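Notes for the talk, 2023-01-17. Print these big, Geeta, you always forget your glasses.

# Reading aloud to children who say they hate books

**Before I start:** water, clicker, the pile of picture books on the left. Ask if they can hear me at the back. Wait for an answer this time!

## Hello and how I got here

Hi everyone, lovely to see so many of you out on a Tuesday night. I'm going to talk about reading aloud at home, mostly with children between five and nine, and mostly about the years when it goes a bit wrong. I've got three of my own and I write for that age, so you'd think our house would be full of small people curled up in corners with a novel. It wasn't. My middle one, when he was six, told a whole birthday party that books were "for when the telly is broken".

(Pause. They usually laugh. If they don't, carry on quickly.)

So I started keeping a reading diary, just a cheap notebook, and I wrote down what we read, who was listening and when they wandered off. I filled 68 pages in the first year and I'm going to read you a few bits of it tonight.
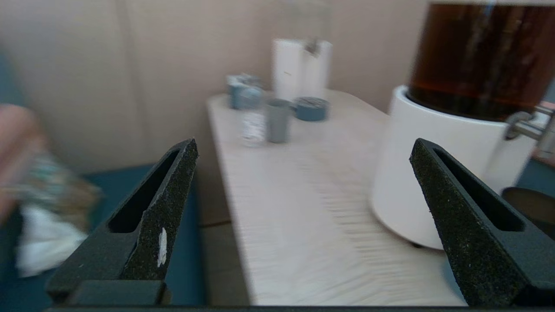
*Kitchen roll at the far end of the table.*

## The diary bits

Read the April entry first. It's the one where we tried *The Lamplighter of Korkonlow*, which I'd loved as a girl and had been saving up for them. We got 12 pages in. The eldest said the lamplighter was boring, the middle one was under the sofa, and the baby ate the ribbon. I was properly upset! I'd been waiting years to share that book and I think I read it as if I was in church.

Then the second entry, two weeks on. Same children, and a very silly story about a goat called Wonau who gets a job at the post office. I did the goat in my brother's voice. We read it three nights running and then they took it to bed and did the goat to each other.

What I took from that (say this slowly) is that they didn't owe my favourite book anything. I put Korkonlow back on the shelf, and my daughter found it herself when she was ten and didn't mention it to me until she'd finished.

**Ask the room:** who has a book they've tried to force on a child? Hands up. Take two or three stories, no more, or we'll be here till midnight.

## Things that worked for us

- Reading at breakfast. Bedtime was a fight already and the book kept getting dragged into it.
- Letting them fiddle. Lego, drawing, peeling an orange. My middle one listens far better with his hands busy.
- Stopping in the middle of a chapter, even in the middle of a page, and going off to put the bins out.
- Letting them pick rubbish. I've read the same sticker annual more times than I can bear to think of.
- Audiobooks in the car. Yes, they count. Somebody always asks.

Show the Esto books here. Esto is the little hedgehog who is scared of the dark, and there are 19 of them, all short, so there's always another one if your child gets hooked. Pass two round and GET THEM BACK.

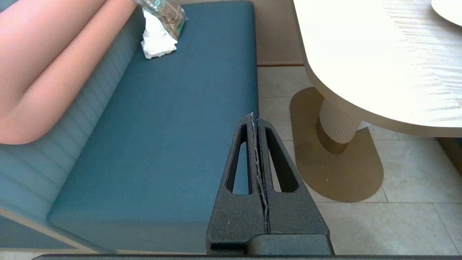 **Geeta Kandpal**
Children's author and school library visitor

## The hundred books thing

I know some of you have signed up for the challenge where you read 100 books in a year. If your family loves a chart, brilliant, go for it, we did one ourselves and the stickers were very exciting until about half-term. After that my eldest was choosing the thinnest book in the library every single time and I was letting her. Count re-reads, is my advice. Count comics and recipe books too.

Mention Anathi here. Anathi Mathebula did the pictures for my last book, *Kozan and the Long Wet Summer*, and she didn't read by herself until she was nearly nine. She looked at the pictures and made up the words. She's told me I can share that, and she's happy to answer emails from worried parents.

(If time is short, skip the next bit and go to the reading.)

## Older ones

Keep going after they can read on their own. I stopped with my eldest at eight, she never complained, and I still wish I hadn't. We started again when she was off school with a chest infection and she was twelve by then and took up the whole bed.

## Reading and questions

Kozan, chapter two, from the bit where the boat floats out of the shed. Do the voices. Stop at "and the duck said nothing at all".

Questions, then signing at the side table. Remind them the cafe shuts before we do, so get your tea first.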